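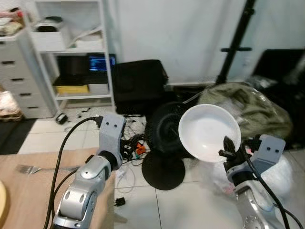

Room Safety Checklist — Dining and Storage Area
Gravgate Residence, Room 9
Completed by: Xinyi Gu, Jomard Property Services
Inspection: May, 2 pm

Ratings: S (satisfactory), A (attention required), N (not assessed)

1. Floor surface — S
Large light tiles throughout. No lifting or chipping was felt underfoot at the doorway.

2. Cables and leads — A
Black, white and grey cables lie in a tangle on the floor to the left of the fan. The resident is to separate them and run them along the wall. Cable clips may be requested from the Platitz office, form 446.

3. Plugs and adapters — A
One small black adapter is on the floor near the base of the shelving unit. A second small plug is on the tiles closer to the table. Please store both off the floor when they are not in use.

4. Portable fan — A
Black, round grille, flat circular base. The fan stands in the middle of the floor and should be moved out of the walking path. Test tag to be sighted at the next visit.

5. Table and tableware — S
Light wooden table, fork and pale yellow plate on it. Plates are to be checked for chips before use and damaged pieces discarded.

6. Stored goods — A
A large olive-green fabric bundle in clear plastic is resting behind the fan. Keep wrapped textiles clear of electrical items. If the bundle is not needed this season, the basement store (cage 803) is available to residents.

7. Smoke alarm — N
To be tested with the hallway alarms.

8. Window latches — N
Key not on hand at the time of inspection.

Comments
Items 2 and 3 should be attended to first. Item 4 may be closed by the resident without a return visit — a signed note to the office is sufficient.

Contact: Jomard Property Services, Gravgate office | © Jomard | Back to top

This site uses cookies to remember your settings. Accept | Manage

Related checklists
Kitchen and laundry, Gravgate
Stairwells and landings, Platitz
Balcony inspection, Conceição House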